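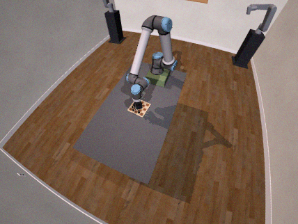
What does a drum machine do in a darkwave duo?
It keeps the tempo and takes the place of a live drummer, so two people can play a full set.

Week 7 - Electronic duos, listening notes

Main track: "Bradari" by Nallari, 104 bpm, minor key. The kick stays on every beat. The snare has a long gated reverb, and the bass synth plays eighth notes under it.

Listen for:
where the vocal doubles (second verse)
the filter opening before the chorus
the saxophone line - it enters late and stays low in the mix

Compare with the Cleltari remix, which drops the bass for 15 bars.

Reading: Antoniadis handout, section on tape echo. Bring headphones to the lab.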